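Oct 28, 2020
To: Milagros Ortuño, Hallumier Fund
From: Yareli Contreras, Iladmont Community Reading Program

Dear Milagros,

Thank you for your patience with this report, and for your kind note in September, which we read aloud at the staff meeting (it did us all good!). The evening reading classes are going well. We have 36 adults enrolled, and 22 of them have finished the first workbook, including a few who had told Xóchitl they would only stay a week.

We have spent $1436 so far, nearly all of it on workbooks and large-print readers. Teodoro found a better price on the second set, so we would like to put the difference toward bus passes if you agree.

The small study room now has its carpet down, and a light wooden table with rounded corners.

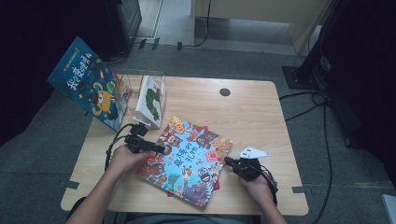
At the table in the small study room.

Next up is the family story hour, which Eliseo is planning with 14 households already signed up. He still needs bilingual picture books, and I will send you his list as soon as he stops adding to it.

Warmly,
Yareli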